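Setting up two arms to put a gear on a pin

Kusska's guide promises this in an evening. Allow two. 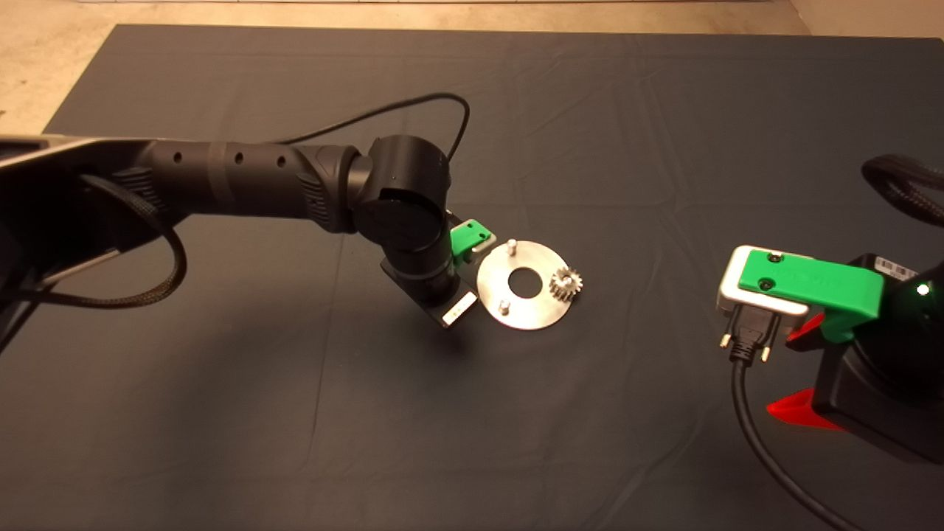

Start with the cloth. Pull it flat before you teach any positions – a crease under the plate will tilt the pins, and no software setting cures that.

Next, teach the pick-up point by hand and run it at the slowest speed. I don't trust the auto-calibrate button. Do 199 runs without touching anything, then decide whether it works. One good run proves very little.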